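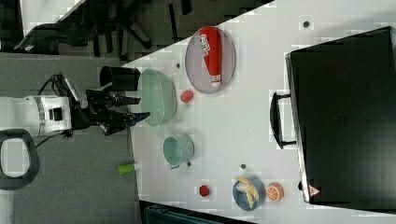 What does Fosturgate supply?

Play tableware and toy food for nurseries, infant classrooms and family centres, sold as sets and as single replacement pieces.

About us

Fosturgate is a small supplier with one warehouse, in Flalley. The current catalogue lists 427 items: cups, bowls, plates, bottles, fruit and vegetables, and a short range of storage trays. Eight of these are sold only as part of a set.

Our main line is Ona, a table-laying range in 23 pieces. Colours are kept the same from one batch to the next, so a plate ordered on its own will match a set bought earlier. The second line, Alarcón, consists of food only and is packed by meal — breakfast, lunch, picnic.

Before an item is listed we set it out on a plain white table with other pieces and check it for size against them. A cup has to look right next to a bowl, and half an orange should not be larger than the plate beside it. Items that fail are returned to the maker with measurements.

Replacement pieces are stored in 1,016 numbered bins and picked by hand. Orders received before 2 p.m. are packed the same afternoon. Please quote the item number printed on the packing slip, as colour names have changed over the years.

The printed catalogue is reissued each April. Schools and nurseries may order on account.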